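Rubber bath mat always gets black spots underneath, what do you do?

Guerreiro
Posts: 3
06/07/2025

Hello all. We moved to a flat in Terkivside in December and the bathroom is very small, with white tiles on the floor and almost no daylight. I put a rubber mat in the shower so that my mother doesn't slip. After a few weeks the under side gets slimy and then come small black spots. I have cleaned it with vinegar two times and they return. Is it the mat or is it me?

Vedlow_Ann
Posts: 1478

It is the water that stays under it. Do you leave it on the floor between showers? If yes, no vinegar will help for long. Lift it after every shower and hang it up.

Guerreiro
Posts: 4

Yes, it stays on the floor. My mother showers early and I don't want her to bend down for a heavy mat, so I thought it is safer to leave it.

Armindo Baptista
Posts: 2216

I have a light blue one with the round bumps on top and small holes for the water. My way is the following. After the shower I take it by the two opposite sides, with the fists closed, and I pull it up slowly so the suction lets go a little at a time. If you pull one corner very hard, the rubber can tear there. I lost my first mat like this. 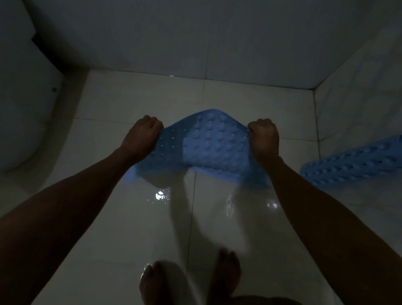

Then I wait some seconds for the water to run off, I turn it over and rinse the under side with the hand shower, and it goes over the rail with the bumps to the wall. Once a week I use dish soap and an old toothbrush, also inside the holes. I do this bare foot, so please put your feet flat and don't step back while you are holding the mat. Without it the tiles are slippery.

Vedlow_Ann
Posts: 1479

Good, but I don't agree with the toothbrush every week. It scratches soft rubber, and dirt sits in the scratches. Washing machine, 30 degrees, with two towels, once a month. Mine is four years old.

Armindo Baptista
Posts: 2217

Four years is a long time, I respect that. But my mat says on the label that it must not go in the machine. Maybe yours is another material. Guerreiro should read the label first.

brirnance
Posts: 3374

I would throw all of these mats away. We had adhesive strips put on the floor and there is nothing to lift. For an older person it is much better.

Sum-yee Wan
Posts: 88

I had the strips and I was not happy. The edges became gray and I needed a whole afternoon to scrape off the glue. In a rented flat I would ask the landlord before.

Guerreiro
Posts: 5

Thank you to everybody. It is rented, so no strips for the moment. I will lift the mat myself in the evening and put it back before my mother gets up. The label is almost gone, I can read only "do not bleach". So I think I try the dish soap with a soft sponge.

Vedlow_Ann
Posts: 1480

Sponge is fine. Let the floor dry too before you put the mat back.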